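Day one of demo collection for the Clundulau table-clearing set. Target is 1,000 episodes with the hand-held gripper. We stopped at 95.

Cutlery is slower than cups were in January. A handle lying flat on a tray gives the fingers very little to get under.

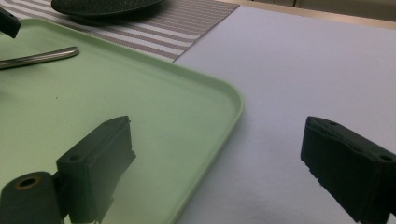

Fingers open, green tray, metal handle at the left.

Each take starts with the fingers wide open. If they start half closed we throw it out.

Moving the tray every 30 takes so the model doesn't learn one spot on the table.

Next up is the kitchen at Priltthorpe, different counter and different light. Once we pass 600 we'll train a first policy and see what it misses.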